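I run a small art history reading group in Stendmont, and I'm looking for people to join the next round! We start in September, we meet in the back room at Padeo (the frame shop, go in through the side door), and this time we're doing still life painting, from the early Dutch breakfast tables up to whatever people are making now.

You don't need a degree. I don't have one in art either, I studied accounting and then fell headlong into Chardin. What I need is people who'll do the reading and then argue about it over bad coffee. 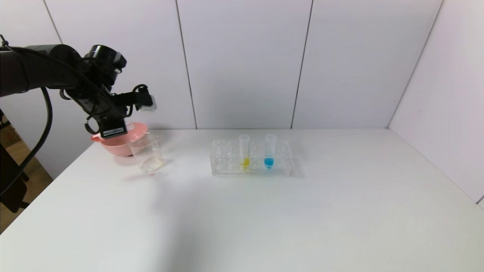 ## What you'd be signing up for

- One evening every two weeks, 6:30 until we get kicked out at 9
- Nearly 50 pages of reading each time, a bit less when the essays are dense
- One short talk from you at some point in the season, on a single painting of your choice (mine was on a lemon peel and I went way over)
- A trip to the Kumsa print room, where they'll bring things out of the drawers for us if we ask early enough

It costs $42 for the whole season, which covers the room and the photocopies. If that's a problem, write to me and we'll sort it out quietly.

I'd especially love to hear from painters. Last season we were all readers and we got stuck for a whole evening on how a glaze works, with no one in the room who had ever mixed one.
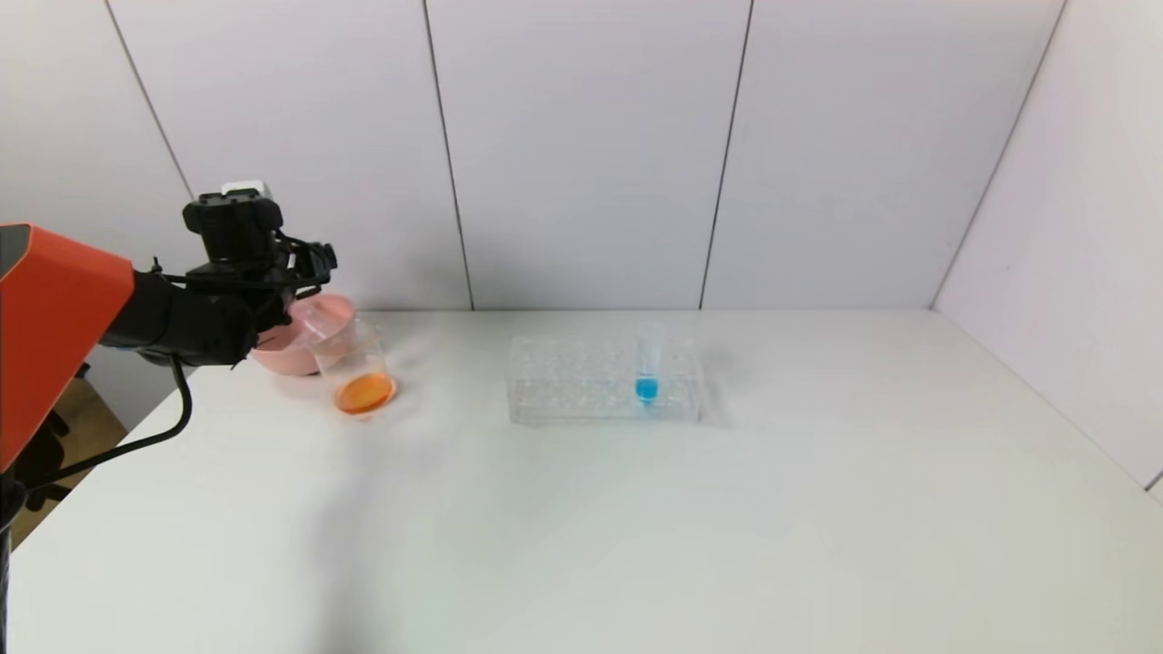 *300 words · 2 min read*

## How to get in

Send me a few lines about a still life you like, or one you can't stand (those letters are more fun to read, please be rude). Tell me if any dates are already impossible for you. I answer everyone, though it may take me a week or so when work is busy.

The first reading is the opening chapter of the Grurken anthology. Don't buy it, it's expensive and I have copies to hand out! Bring a pencil though, I like a book with notes in it.

Aarti Srivastava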